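Sedthorpe Water Cure Letters: transcriptions and index

README for the second release, last revised in January

Welcome, and thank you for opening this file before the others (so many of us go straight to the spreadsheet and come back here only when something looks strange). This collection holds transcribed letters, casebook entries and household accounts connected with the Sedthorpe Water Cure, a small hydropathic house that took in paying patients during the middle years of the nineteenth century, and with the two doctors who ran it. The first was Josiah Lyimo Trimton, usually just Dr. Trimton in the letters, who came to water treatment after a long quarrel with his old medical partner. The second was his cousin by marriage, Dr. Eka, who kept a homeopathic medicine chest in the upstairs dispensary and seems to have been much the better letter writer.

The files were put together by Femke De Haan and Jelle Hendriks, with a great deal of help on the medical Latin from Itzel Sandoval. I, Marloes Van Damme, look after the release and wrote most of what follows, so please blame me for the wandering sentences.

What is in the folder

letters.csv has one row per letter. There are 1708 of them, counting drafts that were never sent if they survive on their own sheet. A draft written on the back of something else is treated as part of that something else, which took us a whole spring to agree on.

casebooks.csv has one row per dated entry. The entries come from 2 casebooks, one in each doctor's hand, although Dr. Eka wrote up a stretch of his cousin's book during an illness and we have marked those rows in the hand column.

people.csv lists everybody named in the letters whom we could tell apart from somebody else. Patients, relatives, suppliers, bath attendants and one very persistent bookseller are all in there together.

remedies.txt is a plain word list of remedies and treatments, with the spellings found in the sources next to the modern form. Itzel made it for her own use and was kind enough to let us tidy it up.

pages is a folder of full transcriptions, one text file each, with the file name matching the letter_id in letters.csv.

The columns in letters.csv

letter_id: a short code, T for anything in the Trimton bundles and E for anything in the Eka bundles, then a running number. The number follows the order in which we found the sheets and has nothing to do with date.

writer and recipient: keys into people.csv. An empty recipient means that the letter has no address and we could not work one out from the contents. Please do not fill these by guesswork and send them back to us (we have had a few!), but do write if you have a reason.

date_written: as it stands on the sheet, in the writer's own form. Dr. Trimton liked to write "the Tuesday after" and leave it there.

date_sorted: our best attempt at a date that a computer can put in order. The column called date_basis next to it says whether this came from the sheet, from a postmark, or from the contents alone.

place: where the letter was written. Sedthorpe covers both the village and the cure house, which the writers themselves rarely separate.

topic: up to three words from a short list, which you will find at the top of remedies.txt. It ended up there by accident in the first release and by now people expect it.

damage: free text. Water stains are noted only when they hide words, or every single row would mention them.

How the transcriptions were made

Each sheet was typed once by one of us and then read aloud by that person while another followed along on the original. This is slow and a bit hard on the throat, and I would still recommend it to anyone starting out, as the ear catches skipped lines that the eye happily slides over. Jelle did the Trimton bundles and Femke did the Eka ones, and then they swapped for the reading.

Spelling is kept as written. Capital letters are kept where we could tell them from small ones, and with Dr. Trimton's letter S that is a matter of faith. Line breaks are not kept. Words struck out by the writer stand in square brackets with a leading minus sign, words added above the line stand in square brackets with a leading plus sign, and anything we could not read is given as three dots in square brackets, however long the gap.

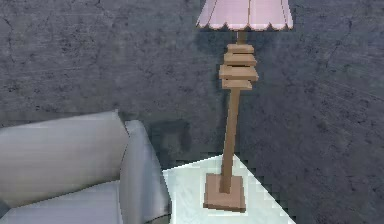 Computer rendering: wooden floor lamp and gray sofa.

Apothecary signs gave us the most trouble. The signs for dram and ounce are easily mixed up in a hurried hand, and an error there changes a dose a good deal. Where the reading is certain we write the unit out in full. Where it is not, we write "unit" and leave the rest to you. Potencies in the homeopathic entries are typed as the doctor wrote them, so you will meet the same strength in several dresses, sometimes in a single letter.

Abbreviated remedy names are left short in the transcriptions. The word list gives the full form when Itzel was sure of it and a question mark when she was not. She asked me to say that a question mark next to an entry means real doubt and should not be cleaned away.

Things to know before you count anything

The collection is lopsided. Dr. Eka kept what he received and made copies of what he sent. Dr. Trimton kept what pleased him. If you plot the letters by writer you will get a picture of two men's filing habits, and I would ask you to be gentle with any conclusion about who was the busier physician.

Patients who left satisfied wrote back now and then, often with a ham or a request for a recipe. Patients who left angry mostly wrote to someone else. The casebooks are no cure for this, as both doctors were fond of the word "improved" and used it for almost everyone who walked out of the door on their own feet. Nothing here can tell you whether the wet sheet, the plunge bath or the little pills did any good, and it was never collected with that in mind.

There is also a gap of 51 weeks in the Trimton casebook, during which the house was certainly open, going by the laundry accounts. We think a separate volume once covered it. If you have ever come across a tall narrow ledger with Sedthorpe written inside the cover, I would love to hear from you, at any hour.

Names of servants are badly served by the sources. The bath attendants turn up as "the girl", "the new girl" and "Hannah's sister", and we have given each of these a separate key in people.csv unless a letter plainly joins them. Some are surely the same woman. The same_as column holds our suspicions.

Changes since the first release

The letters to the bookseller have been moved from the Eka bundles to the Trimton ones, where the ink and the bad temper both belong. Their old codes still work and are listed in the former_id column.

Several dates in the quarrel with the former partner have been shifted by a year. Stijn Van Rooij noticed that a letter we had put near the beginning speaks of a new bath house roof, and the roofer's bill settles the matter. Once that letter moved, its neighbors had to move too, and the whole argument now reads in a much more sensible order (though no more politely).

The topic "diet" has been split into "diet" and "abstinence", as Dr. Trimton wrote so much against tea that it was drowning out the gruel.

Stray tabs in the damage column, which made some programs see an extra field, have been taken out. Sorry about those.

Using the files

All text is UTF-8 and the tables are separated by commas, with quotation marks around any field that has a comma inside it. If your spreadsheet turns the date_written column into nonsense, import that column as text and it should behave.

You are free to copy, quote and rework our transcriptions, index and notes for any purpose, and a line naming the Sedthorpe Water Cure Letters and the release number is all we ask in return. The original sheets remain with the family and are not open to visitors. Photographs of them are not part of this release, and we are not able to send them out one by one either.

Please bear in mind that the casebook entries describe illness, childbirth and grief in plain terms, and that some of the people named have descendants living nearby. We left out nothing on this account, but we do hope that readers will handle them kindly.

Corrections

Send us the letter_id, the words as we have them, and the words as you think they should be. A sentence on why is welcome. Femke goes through corrections for the Eka bundles and Jelle for the Trimton ones, and anything on remedies goes to Itzel, who answers slowly and at wonderful length. Accepted corrections are added to the next release with your name beside them, unless you would prefer to be left out.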